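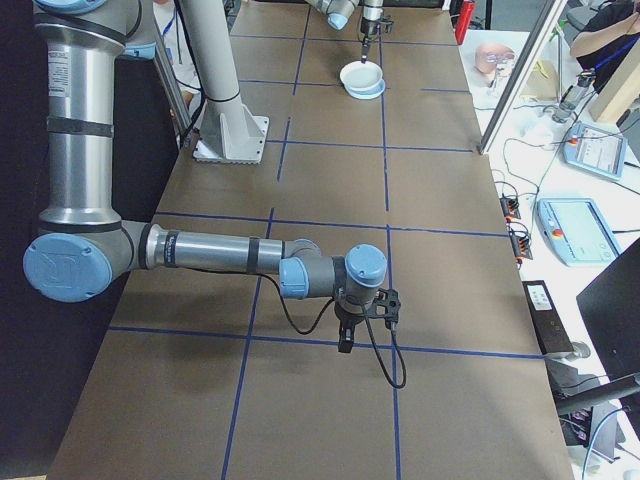 Company News / Materials

Hovano Opens Condlow Paper Converting Line

CONDLOW, June – Hovano, a supplier of kraft paper for packing and surface protection, has started regular production on a second converting line at its Condlow plant. The line slits and rewinds parent rolls into finished rolls for shipping departments, painters and flooring contractors.

The new line handles unbleached kraft in three basis weights: 30, 40 and 60 pounds. Finished rolls are supplied on 3-inch cores in widths from 12 to 48 inches. Custom widths are available in half-inch steps, with a minimum order of 500 rolls per width.

Slitting is done with shear knives in place of the score knives used on the first line. According to Walter Mosquera, plant manager, the change was made to reduce edge dust, a frequent complaint from customers who lay the paper under fresh finishes.

"Score cutting is quick to set up, but it leaves fiber on the edge of the roll," Mosquera said. "Shear cutting takes longer to set. For the heavier grades we think the extra setup time is justified."

Rewind tension is set by grade and logged for each parent roll. The log number is printed inside the core so that a complaint can be traced to a shift and a knife set. Customers should quote this number when returning material.

Rolls made on the new line carry item codes beginning with 2093. Existing codes stay valid for stock already in distribution, and list prices are unchanged. Orders placed through the distributor Prireo will be moved to the new codes automatically.

Samples of all three weights can be requested from Signe Forsberg in customer service. Technical questions on core size, tension or moisture content should be sent to Remzi Gezer, converting engineer.

About Hovano
Hovano converts kraft paper and paperboard for industrial and trade customers. Its head office and main warehouse are in Condlow.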